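The Software Between the Camera and the Cloth

At the Gidthorpe lab, the arm stops moving more often than visitors expect. It reaches out, slows, stops, waits a moment, and then goes on. The waiting is planned. A program called Revby is deciding whether what the camera sees still matches what it believed a second ago, and until it has an answer it will not let the arm go further.

Revby is a planning layer. It does not drive the motors, and it does not find objects in the camera image. It sits between the code that does those two jobs and keeps a running list of what the robot thinks is true: where the cloth is, whether the gripper has hold of it, how much room is left before the wrist meets something hard. Every item on the list has a score for how much it should be trusted. When a score drops too low, the plan is thrown out and a new one is made.

The lab has been working on household chores for most of two years, and laundry done by hand in a sink has turned out to be a good test for this kind of software. A box on a shelf keeps its shape. A cloth in water does not. It folds under itself, drifts when the arm pushes the water ahead of it, and sticks to the next piece. A model that was right before the gripper went in may be wrong by the time the fingers close.

The first version of the system tried to track the whole cloth. It fitted a mesh to the camera data and updated it as the arm moved. On a dry table this worked well enough. In a basin it fell apart, and the logs showed why. Light bounced off the surface and gave the depth camera false readings. Bubbles and ripples looked like edges. The mesh would stretch to follow a reflection, and the planner would send the gripper to a place where there was no fabric at all.

The team spent a winter trying to clean up the depth data. They tried filters, a second camera angle and a slower frame rate. Each helped a little. In July they gave up on the mesh and asked a smaller question: which few points on this cloth could be pinched right now?

That question is now answered by Laskowska, the lab's perception module. It takes a color image and returns a short list of grasp points, each with a score and a direction to approach from. It makes no attempt to say where the rest of the fabric is. It was trained on 2528 recorded grasps, 1119 of them failures, and the failures were kept on purpose. Early training sets held mostly good grasps, and the module came out far too sure of itself.

Depth still matters, but it comes later. Once the gripper is near a point, the system stops relying on the camera for height and lets the arm come down slowly until the force readings at the wrist change. Water gives a small push. Cloth gives a slightly larger one. The wall or floor of a sink gives a sharp one, and that signal goes straight to the controller without passing through the planner. The controller runs on its own computer and can halt the arm even if Revby has crashed.

Getting those three signals apart took longer than any other piece of the work. The thresholds that were right for a slow descent were wrong for a fast one, and a cable pulling on the wrist could look a lot like contact. The fix was dull. Before each reach, the arm holds still for 60 milliseconds and records what the force sensor says with nothing touching it. Everything after that is measured against the recorded value.
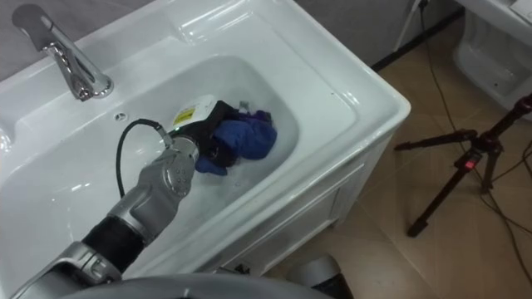 Two cloths of different colors are harder than one, and two dark ones are harder again. When pieces overlap, Laskowska may offer a point on each, and the planner has to choose. It used to pick the highest score. The arm would then take hold of the lower piece and drag the upper one along with it. Now there is a small penalty for any point that seems to be under something else, and the planner will accept a weaker grasp on top before it tries a strong one below.

The rule is hand-written, which bothers some of the people on the project. They would like the ordering to be learned. Others point out that a hand-written rule can be read, and that when it goes wrong there is one line to look at. For the moment it stays.

Much of the daily work goes into a tool that never touches the robot. Jallmont is a replay viewer. It loads a log and shows the camera image, the list of beliefs and the force readings on one timeline, so that an engineer can drag back to the instant when a score dropped. It can also run a new version of the planner against an old log and mark the places where the two would have done something different. A change to Revby has to pass through 50 saved runs this way before it is tried on the arm.

Replay has limits. If the new planner picks a different point, the log cannot say what the cloth would have done next. The viewer stops there and turns the timeline gray. The engineers go through the gray sections by hand and decide which ones are worth setting up again in a real basin – a slow job, and one that usually fills the afternoon.

Next on the list is wringing. It needs two arms, or one arm and a fixed edge to press against, and the force rules written for reaching will not carry over. A first draft of the new controller is already running in simulation, where the water has been left out.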